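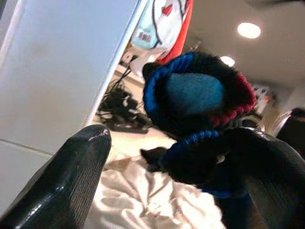
Write-up of the gripper fault on Bako, as promised to the people who asked last month. It's a bit long. Mute me if you don't care about two-finger grippers and clothes.

Bako is our sorting arm at the Doltirham shop. It picks donated winter wear, mostly knits, off a pile and sorts it into bins. Hats, scarves, mitts. The fingers are black with fine grooves on the inside faces. The gripper is from Andent and the motion software is Grustus.

The fault: on pick 1,567 of a long run, the gripper closed on a hat and kept closing. It was told to stop at the light grip setting. It went to full force and stayed there.

Nobody was hurt. I'm putting that early so you don't have to scroll for it.

The hat was a thick one, chunky navy knit with a fuzzy lining. Thick knits are what we wanted to test. They squash a lot before they push back, so the gripper has to travel a long way before it feels anything.

What I saw at the bench: the arm lifted, moved to the hat bin and stopped over it. Fingers didn't open. Status light stayed green. The screen said "holding, OK".

I hit pause. Arm paused, fingers stayed shut. I sent an open command from the panel. Nothing. Sent it again. Nothing.

Then I did the dumb part. I reached in and pulled on the hat. The arm was paused but it still had power, and so did the gripper. I had two fingers about where the tips would go if the hat slid out.

The hat didn't slide. I took my hand out, hit the e-stop, and stood there feeling silly for a minute.

E-stop on this cell cuts the arm. It does not cut the gripper. Andent ships it that way so you don't drop a heavy part on someone's foot. Fair enough for steel parts. For hats I'd sooner have it let go.

We had to pull the gripper's own plug and back the fingers off with the hex key on the side. The key was in a drawer across the room. It now hangs on a hook at the cell.

On to the logs. The gripper reports finger position and motor current. Position looked normal right through. Current went up and stayed up from the moment it touched the hat.

Grustus never reacted, and it took me most of an afternoon to find out why. It was reading an old current value. The last good reading was from the pick before, and it kept using that one.

Every reading has a time stamp. The software is meant to throw out anything too old. That check had been switched off in our config. I switched it off myself back in June while chasing a false alarm, and forgot to put it back.

So there were two things. The current readings stopped arriving, and the check that would have caught it was off. Either one alone would have been a nuisance.

Why the readings stopped: a loose connector at the wrist end of the gripper cable. You could make it drop out by bending the cable the way the arm bends it when it reaches low into the pile. With the arm straight up it tested fine every time.

I'd tested it with the arm straight up every time.

The open command runs over the same cable, which explains why the panel did nothing. I should have worked that out at the bench. I was looking at the green light.

What we changed, in the order we did it:

New cable with a locking connector, and a clip just behind it to take the strain.

Stale reading check back on. It can't be turned off from the config file any more. You have to rebuild to do it, and that's annoying enough that I won't.

Second e-stop relay on the gripper supply. Our fingers can be moved by hand once the power is off, so a stuck item comes out with a tug. Check yours before you copy this, some models lock.

Force limit set in the gripper itself as well as in Grustus. If the software loses the plot, the fingers still stop at the light setting.

Sign on the cell: PAUSED IS NOT OFF. I printed it at 66 point and taped it at eye level.

Since then we've done 231 picks on the worst stuff we could find, with the arm reaching low on purpose. No dropouts. That isn't enough to say it's fixed and I'm not saying it. The long run starts again next week.

Someone asked about the hat. It's fine. It went back in the pile.

Also asked: did I report it to Andent? Yes, with the logs. They asked for the old cable and I've mailed it. If they send anything useful back I'll add it under this post.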